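Small Business Owners Board > Cash flow and growing pains
Thread: Moving off spreadsheets mid-growth, or wait?

maplelane_prints
We went from 15 wholesale accounts to 91 since January and I'm still invoicing out of a spreadsheet I built at my kitchen table. Orders are great! But I found over 600 bucks in jobs I never billed, and that was one evening of looking. Do I stop and put in something proper (I've been eyeing Caltosar) or ride out the busy season first?

Zineb Soliman
Stop now. I waited at Zerouali and we spent the whole winter chasing cheques for orders we couldn't prove we'd shipped. Even two slow weeks would have been cheaper than that.

toque_and_ledger
Gotta disagree with Zineb a bit. Switching software in your busiest stretch is how you lose orders too. I'd hire a part-time bookkeeper, get the billing caught up, then pick a program when it's quieter. We did ours with Vilent in the slow months and it was pretty painless, eh.

Zineb Soliman
And if it never gets quieter? Ours didn't.

maplelane_prints
Ha, that's my worry. What about terms? Everybody's on 90 days because the first big shop asked for it and I just said sure.

toque_and_ledger
Oh no, fix that first! New accounts on 30, and phone the old ones one at a time. You're basically their line of credit right now.

arnach_dave
Second the 30 days. We lost one customer at Arnach when we changed it, and he was the slowest payer anyway. I'm with Zineb on the software though, sorry toque.

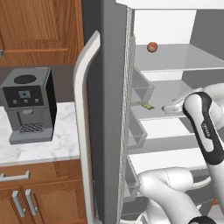
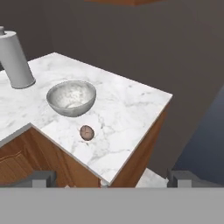

Similar threads
Deposits on custom orders, how much do you ask?
First employee: payroll service or do it myself?
Customer wants a volume discount on a tiny order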